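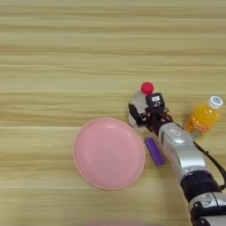
July, 7:40 am. Glaze tests, batch 128, continued from last page.

Kiln down to 151 F when I got in, left the lid shut another hour. Unloaded by nine. Tiles 1 to 6 fine. Tile 7 crawled on both corners, same as last time. Tile 9 pinholes all over, worst on the thick end.

Recipe is the old Ambrosio white with the new frit swapped in, nothing else changed. Sieved twice. Bisque was from the June load, sat open on the shelf by the door, so could be dust. Wiped 1 to 6 with a damp sponge before dipping, did NOT wipe 7 on. Should have written that down at the time.

Controller log says peak 2,456 F?? Cone pack says otherwise, cone 6 just bent, cone 7 standing straight. Going with the cones. Thermocouple is old and the readings jump when the shop fan kicks on. Ordered a new one from Trorel, no ship date yet.
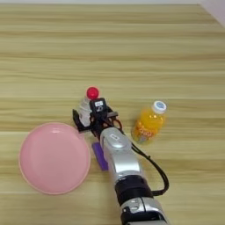 Burgi Hofstetter thinks the pinholes are from the bisque going too fast, and the crawling is a separate problem. Wants a slow bisque, long hold in the middle, then the same glaze on the same clay before anybody touches the recipe. Also says I mix too thick. Fair, the bucket was like yogurt by tile 8.

So plan for 129:
slow bisque, vents open till red heat
wipe every tile
thin the bucket, weigh a cup of it before and after
half the tiles two dips, half one dip

Gerardo needs the small kiln back by 4 pm for his handles. Told him ok. If the bisque isnt cool by then he gets it tomorrow.
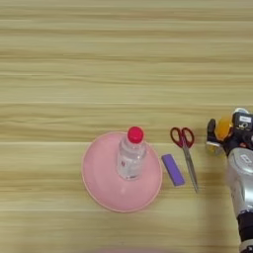
Forgot to say, the one dip tiles want a longer count in the bucket, try three seconds and five. Mark the backs with iron wash, pencil burned off agian on 4 and 5 and I had to go by shelf position.

Kiln wash on the bottom shelf is flaking. Scrape and recoat before the glaze load. Arnel has the good scraper.

Frit bag is down to the last few scoops, enough for 129 and maybe one more. Ask Rodel if his is the same lot number before borrowing any.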